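Multow Community Help > Home and Garage > Computers and Electronics

Old office desktop, is it worth fixing up or should I just recycle it?

Posted by Vukčević
Viewed 89 times

I picked up an older Dell tower from a clearance at work and paid $11 for it. It has no hard drive, and the person who had it before me took the processor out for another machine. Everything else seems to be there. I'd like to set it up in the spare room so the kids can do homework on it and I can keep our household files in one place. No games.

The local shop quoted me $88 to supply and fit a used processor, and that doesn't include a drive or Windows. At that point I could nearly buy a refurbished one that already works. On the other hand I don't like throwing things out, and I'm fairly handy, although I've never worked on a computer before. I've changed a tap washer and rewired a lamp, that sort of thing.
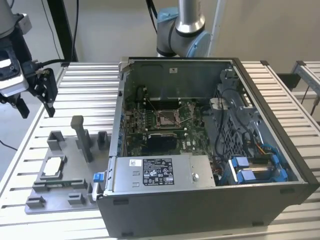 My questions are whether a beginner can fit a processor without wrecking the board, how I find out which one it takes, and whether the power supply is likely to be any good after sitting in a storeroom for a few years. Also, is there any point doing this if it won't run the current version of Windows? I'd rather know now than after I've spent the money.

I'm in a regional town, so whatever I need would have to come by post.

Drotness
Member for 7 years

Yes, a beginner can do it. Fitting the processor is five minutes of work. Choosing the right one takes longer.

Start with the service tag. It's normally on a sticker on the outside of the case. Type it into the support page on the maker's website and you should get the exact model and the configuration it was sold with. Buy the same processor it shipped with, or another one on the supported list for that model. Don't go by socket name alone. Two processors can fit the same socket and only one of them will start, depending on the chipset and the BIOS version. The big office brands don't always add support for later chips either.

For the fitting itself:

Unplug the machine at the wall and touch bare metal on the case before you reach in. Do that again every time you walk away and come back.

Don't touch the contacts in the socket. If it's the type with fine spring pins, a bent one is very hard to straighten, and that is how most boards get ruined. Keep something over the socket until the new part turns up.

Look for the small triangle on one corner of the processor and match it to the mark on the socket. There are usually notches as well. Lower it straight down and let go. It should sit flat with no pushing. The lever does take some force when you close it and that's normal.

Clean the old paste off the cooler with isopropyl alcohol and a lint-free cloth. Put a blob of new paste the size of a pea on the processor, then tighten the cooler screws a little at a time, going corner to corner.
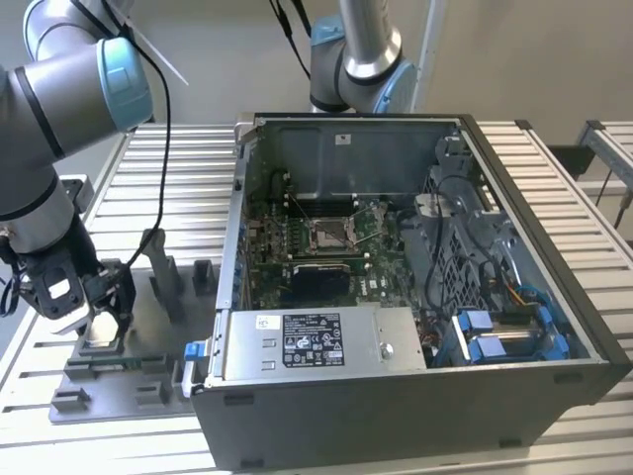

As for the power supply, you can't tell much by looking at it. Storage doesn't usually kill them. If the machine starts and stays on for an hour with no burning smell or odd noises, I'd use it. Don't open the supply itself under any circumstances. It can hold a charge after it's been unplugged, and a replacement is cheap enough if you need one. Check the connectors before ordering, as some office towers don't take a standard supply.

Spend whatever you save on a solid state drive. It will make more difference to how the computer feels than a faster processor would.

Plillis

I wouldn't bother. By the time you've bought a processor, a drive and paste and paid postage three times, you're close to the price of a refurb with a warranty. Council takes e-waste free at our tip on a Friday, maybe yours does too.

Vukčević
Original poster

Thanks both. I found the service tag and the original processor is listed second-hand for much less than the shop wanted, so I'm going to have a go. I hadn't thought about Linux, but a neighbour uses it and says it's fine for school work in a browser – I'll try that first and leave Windows for later. The paste is on order. Does it matter which brand?

Drotness

No, any of the common ones will do for a homework machine. Check the memory is pushed in fully at both ends before you turn it on.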